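### 4.2 Book Handling on the Slatted Shelf

The shelf task was added to the Putell suite in September, after the drawer and tray tasks had been run. It asks a two-armed robot to move books on and off a display shelf made of open wooden slats, with a scalloped rail along the front of each tier. We chose this unit over a flat office shelf for its rails. A book has to clear the rail before it can be tilted forward, and a policy that pulls straight out will often jam the lower edge in a notch.

Operators collected 951 demonstrations by teleoperation. Both arms were recorded at all times, including when only one was in use. The plant and the upright books on the left stayed in place through collection, and the curtain was left as it was, so daylight varied from one session to the next. A red hardcover gripped by the right arm on one of the notched racks is shown in Figure 4a.

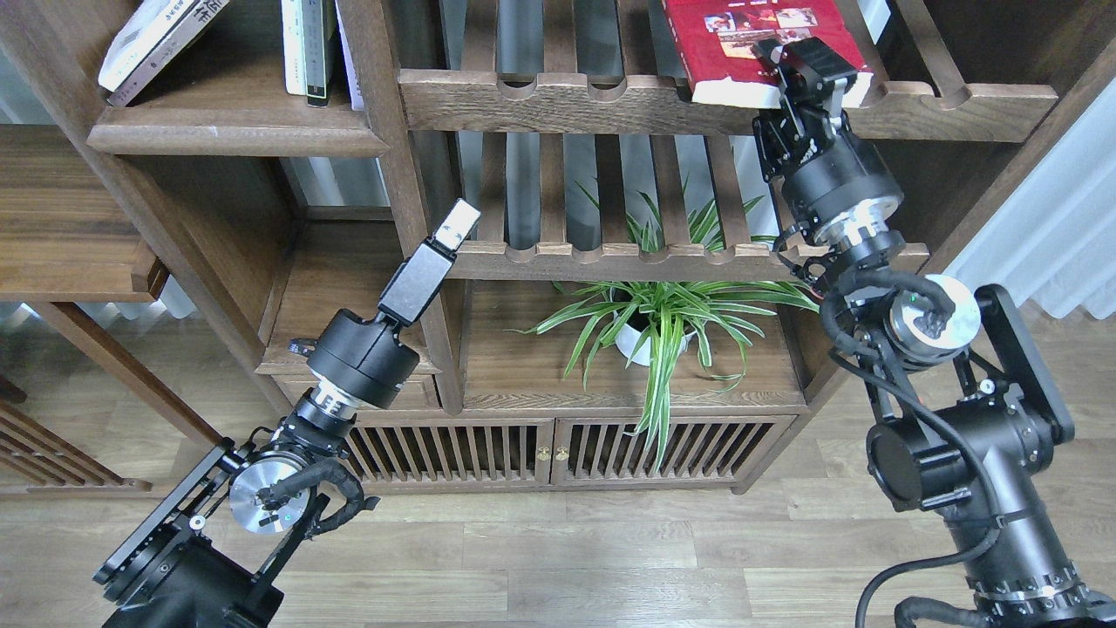 #### 4.2.1 Grasp and Reorientation

We labelled each demonstration with three phases - approach, grasp and reorientation. Labels were applied by hand and checked against the gripper width signal. The policy, Zirno, takes the head camera view and joint positions as input and predicts a short block of actions for both arms.

Reorientation was the hardest phase to label. A book held near one corner, as in Figure 4b, can rotate between the fingers under its own weight, and the joint readings alone don't register the change. We therefore marked the end of this phase from the video.

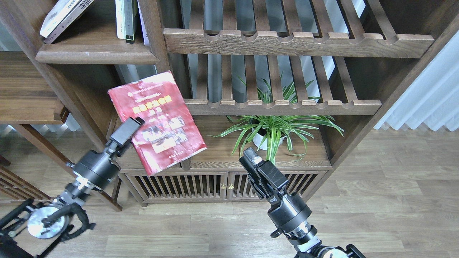 #### 4.2.2 Placement

For placement, a trial counted as a success if the book rested against a rail with both grippers clear of it. The target tier was given to the policy as a text instruction. Covers of different colours were used so that the instruction could also name a book. Figure 4c has a red book on the upper tier, with a maroon one and a yellow-green one on the tier below.
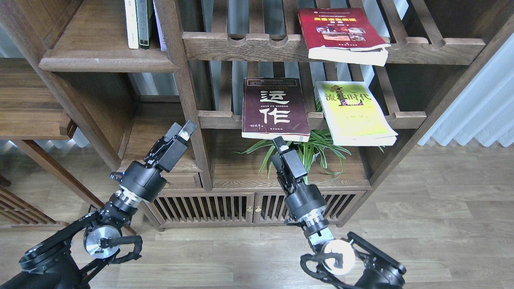 We trained Zirno for 800 epochs and compared it with the Gündoğdu baseline, using the same demonstrations and the same camera input. Each method was given 21 trials per book. Contact with the plant's leaves was allowed and was not scored as a failure. Most baseline failures came at the rail, where the arm began its tilt too early. Zirno made this error less often, but it was slower to let go of the book and sometimes dragged it sideways when the fingers opened. We did not tune the release step for this shelf.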